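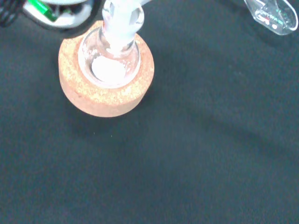
Cork ring, round-bottom flask stand
Bruststead lab basics. Item 1518

Thick cork ring for standing a round-bottom flask upright on the bench. Flask drops in the center hole and stays put while you weigh, label, or go hunting for a stopper. One solid piece, no feet, no clips. Flask not included.

Will it fit? Go by flask size:
Small ring: up to 100 mL
Medium: up to 500 mL, back in stock 23 Aug 2023
Large: ask us

Good for
- holding a flask with dry solids in the bottom
- setting down glassware without it rolling off
- storage on a shelf, joint up

Not for hot glass. Let it cool first, cork scorches and it smells. Solvent spills: blot right away, dont soak. Wipe with a damp cloth, air dry. No dishwasher, no autoclave.

Color varies ring to ring, tan to orangey. Speckles are normal, its cork. Small crumbs in the bag are ok too, just shake them out. Returns for cracks only.

Sold single or pack of 5. Packs ship from the Notwood warehouse, singles from the store so they may come seperately. 191 small rings left at last count.

Replaces the old Soltov ring, same hole size, a bit taller.

Bulk or school orders: Senan Mac Mathúna, order desk. Put the item number in the subject line please.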